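How to Move Coins From an Exchange to Your Own Wallet

Leaving coins on an exchange means the exchange holds the keys. If it freezes withdrawals, you wait. Moving them to a wallet you control takes a few minutes. The steps use Savau as the exchange and Jõgi as the wallet, but other pairs work much the same way.

1. Install the wallet and write down the recovery phrase on paper. Do not take a screenshot of it.

2. Open the Receive tab, pick the coin and the network, and copy the address.

3. On the exchange, go to Withdraw and paste the address. Compare the first and last six characters with the ones in your wallet.

4. Choose the same network on both sides. Coins sent over the wrong one may be lost.
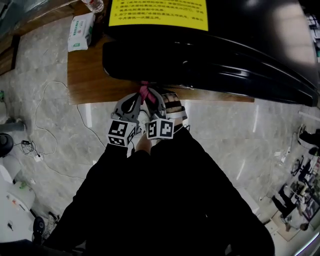 A reader asks whether the test transfer is worth the extra fee on a small balance. On 649 dollars we would still do it – the fee is usually small next to the amount at risk.

5. Send a small test amount first and wait until it shows up in the wallet. Savau asks for 3 confirmations before it marks a withdrawal as complete.

6. Send the rest. Save the transaction ID.

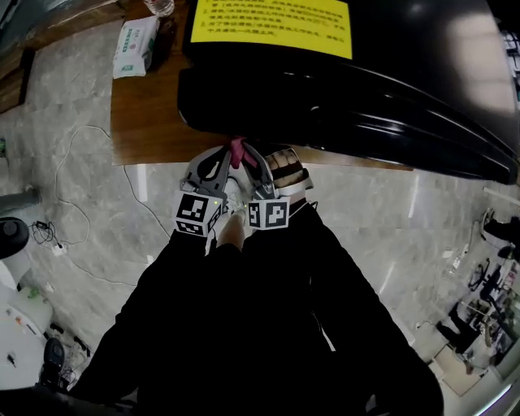 By the Stistholm Guides desk | Updated 2022-04-25

If the transfer is stuck

Look up the transaction ID in a block explorer. If it is listed as pending, leave it alone. If there is no ID after an hour, the exchange has not sent anything yet – contact its support through the app and never through a link in an email.

Keep a note of the date, the amount and the fee for your tax records.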